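Home Projects Minutes Contact
2 min read

Gripper comparison, minutes, Fri 18 January

1. Simulated runs. The Tindberg multi-fingered hand was tried against the Punier two-jaw on the slab and block layout, 200 runs each. The Tindberg dropped the slab 3 times. The Punier count was 119, mostly when the slab lay at an angle.
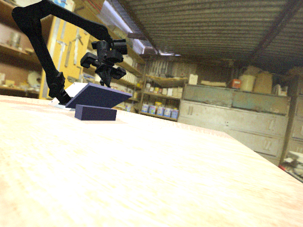
Yusri Mandagi asked whether friction had been set the same for both hands, as the October runs had used the old value. It had. He wanted the figure written into the results sheet all the same. Agreed.

2. Controller. The Layug board stays for now. Gronard's quote is still awaited.

3. Next runs. Both hands to be repeated with the slab flat, some 600 runs in all. Yusri to set up the layouts.

Recent items
Wrist camera mounts
Layug controller: first notes
Minutes, October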